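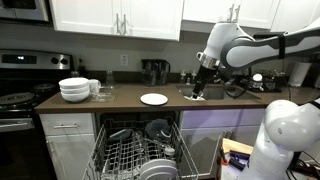

Quintero is looking for a live-in house parent for its residential language school, starting in August. The school takes up to 70 students at a time, aged 16 to 18, and they live in shared houses within walking distance of the classrooms. The post comes with a private bedroom and bathroom on the ground floor of Semov House. The kitchen is shared with the students and has white cupboards, a brown worktop, a cooker with a microwave above it and a dishwasher. You would eat breakfast and supper there with the house on school days.

The work is mostly mornings and evenings. You will get students up and off to lessons, cook a simple evening meal, check everyone is in by curfew and be on call overnight. Between lessons starting and the end of the school day your time is your own, apart from a staff meeting on Friday at noon. A cleaner does the bathrooms and stairs. Students do their own washing-up and laundry, though you will need to remind them.

We need someone who has lived or worked with teenagers before. A first aid certificate is useful but we can arrange the course. You must be able to cook for vegetarians and be careful with allergies. Spanish or Ukrainian would help, as many of our students speak one or the other at home. A driving licence is not needed.

Pay is 810 a fortnight after the deduction for room and board. Staff who stay for the full school year also receive a single payment of 900 at the end of it. Holidays follow the school terms. The room can be kept over the winter break if you have nowhere else to go, but please tell us early.

You will report to Vibeke Þorgeirsson, head of boarding, and share weekend cover with Taras Lytvynenko in Wadix House. Each of you has every second weekend off.

To apply, send a CV and a short letter to Natalia Ayala at the school office. Include 2 referees, one of whom should have seen you work with young people. Interviews are held at the school and last most of a morning, including lunch with students. Couples may apply but only one salary is paid. No pets.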